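Filed under: Workshop notes, Grippers, Maintenance

I've had the hand-held gripper on the bench twice since October, and both times the trouble was in the fingers. The rest of it I hardly touch. These are my notes on how I set the fingers up and look after them, mostly so I don't have to work it out again.
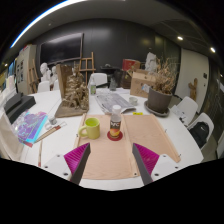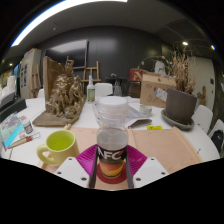 The gripper at the round table: fingers open in the first picture, closed on the juice bottle in the second.

The fingers are the ribbed kind, magenta, with a dark gray pad down the inside of each. They came from Besten with the mounting plates already on. I check three things, in this order.

Screws first. They work loose slowly and you don't feel it in the hand until one finger starts to lean. I go over both plates every 2,000 grips with the short driver and stop when the screw stops. The plates are easy to crack if you keep going. I cracked one last year and the new one took 18 days to arrive.

Then the pads. Dust makes them slide, and so do fingerprints. A cloth with a little dish soap, then a clean cloth, then leave them alone for 5 minutes. I tried the Stomano cleaner and it left the surface shiny, so I went back to soap.

Ribs last. Open the fingers all the way and look at them from the side against something pale. A split rib shows up as a small white line near the base. If there is one, I change both fingers, old with old and new with new. A new finger is stiffer than a worn one and the pair will push whatever you pick up off to one side.

After that I square them up. Close the gripper slowly on something upright and watch whether both pads touch at the same time. A bottle is good for this — it will tip toward the late side. If it tips, I loosen the plate on that side, nudge it, tighten, and go again. Two or three goes usually does it.

I write the date and the grip count in the Tedum log. Last entry is 03/03/2026, screws and pads, no new parts. I still need to order a spare pair of pads.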